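The Weighing Table
November 1, 2023
By Montserrat Nieto

Those of you who have been in to the Plollora workshop since September will have noticed the table, mainly by walking into it. It is a single slab of timber, reddish-brown going to amber where the light gets at it, full of knots and cracks, and covered in so much clear coating that you could probably ice skate on it. It came to us from a restaurant called Bugti, which had closed, and which had plainly spent more on furniture than on customers.

We had asked for a bench. A bench, in my mind, is a flat thing you can hit with a hammer. What arrived was the sort of table at which people order a second bottle, and for the first fortnight members would put a cloth down before they put a pencil down. One person took his shoes off. I don't know why, as his feet were nowhere near it.

It has now settled into its proper job, and its proper job is weighing. The kitchen scale used to live on the shelf by the door, where it gave one reading with the door open and another with it shut. On the slab it behaves. You could drop a piano next door and the slab would not pass on the news.

For anyone who has missed the last few newsletters, we are weighing blocks. The Mevis sets that go out to playgroups each have a bag of plain wooden cubes in them, unfinished, so that the children can paint them or chew them according to taste. Two cubes cut from the same plank ought to weigh the same, and they don't. One comes from near a knot, another has been sitting on the radiator, and a third has been left by the sink by somebody who knows who they are. The children don't mind. The balance toy in the same set minds a great deal, and tips over.
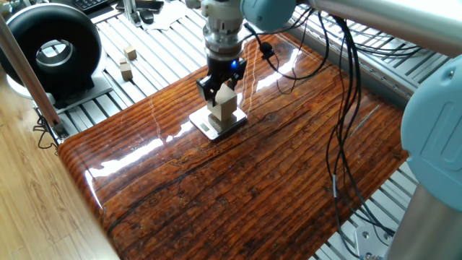 The trouble with a kitchen scale is that it was made for flour. It likes a good heap of something and takes a rather casual view of small objects, so each cube needs a little patience. Let the display go to zero before you start. Put the cube near the middle of the platform, let go of it properly, and wait for the number to stop making its mind up. If you keep hold of the cube you are weighing your own hand, and I have seen the results of that written down in ink.

A word too about reading the display. The digits are faint at the best of times and the table is extremely shiny, so between the lamp above and its reflection below you can end up squinting from both directions. Stand to one side. Please don't solve this by tilting the scale towards you, as one member did, and then complaining that pine had got lighter.

We have 1,000 cubes to get through before the sets are packed, and they go into trays as before: light, heavy and middling. The middling ones are for the balance toy. The light and heavy ones go in the paint bags, where they can be as uneven as they please. If you can't decide, weigh it again, and if you still can't decide, call it middling and move on with your life.

As to the care of the table, the people at Tromero who delivered it left us a sheet of advice with 11 points on it, most of which come down to keeping away from the thing. I have boiled it down a bit. No hot mugs straight on the surface. No dragging the scale about – lift it. No sandpaper within arm's reach, however tempting that lump on the front edge may be. The edge is meant to be rounded like that, and it has been admired by visitors, so it stays. Crumbs should be wiped off with the soft cloth and not the green scourer, which has been moved to a high cupboard for its own safety.

Somebody has asked whether we might sell the table and buy three sensible benches with the money. I did look into it. The slab would need to go out through the window, and the window would need to be a good deal larger.

Weighing carries on most mornings until the trays are full. Bring your reading glasses.

Last updated: November 1, 2023Contact the workshop desk | © Plollora Workshop | Back to top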